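Wornden Household List – message archive

Subject: Re: Cleaning kit in a bucket under the table, or on the shelving?
Date: 3 June 2021

Pleltow wrote:
> We moved the scourers out of the sink cupboard in February
> and they now live in a bucket. It is always full of rubbish
> as well. Do people keep the two apart, and if so, how?

Yes, and it needs one rule: a container holds either supplies or waste. The bucket sits between the table and the metal shelving, so anyone clearing the table will drop things into it.
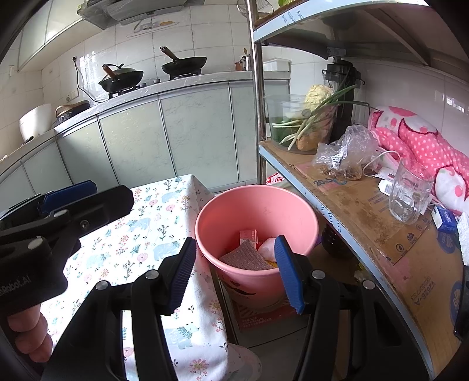 The shelving question is separate. I would keep the upper shelf for vegetables and strainers and leave scourers off it, as they shed bits of strand. My own unit is a Lundholm with 44 cm between shelves, and a bucket fits on the bottom one with room to lift it out.

Sorting order, as I do it on a Thursday:

1. Tip everything out on newspaper. Metallic scouring pad and yellow mesh sponge to one side, small boxes to the other. Open each box before deciding.

2. Crumpled plastic bags: flatten, keep 2, bin the rest. Patterned paper goes out unless it is wrapping something.

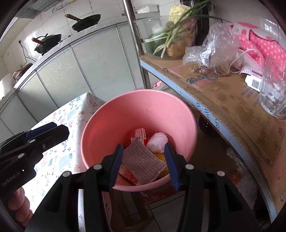

3. Rinse the bucket, dry it, and put back only the pads and the sponge. Leave them uncovered for about 15 minutes first – a damp sponge under a scouring pad will mark it.

4. Clear the table last. Used paper cups go straight to the bin, squashed flat across the rim so they stack. Then wipe the cloth from the middle outwards and check the folds at the hanging edge.

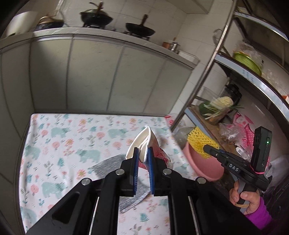 Posted by: Nuwan Barua
List: Wornden Household
In reply to: Pleltow

On the pads themselves, the Brabec ones I bought as a box have lasted well, though they are too coarse for coated pans. Use the sponge for those.

Nuwan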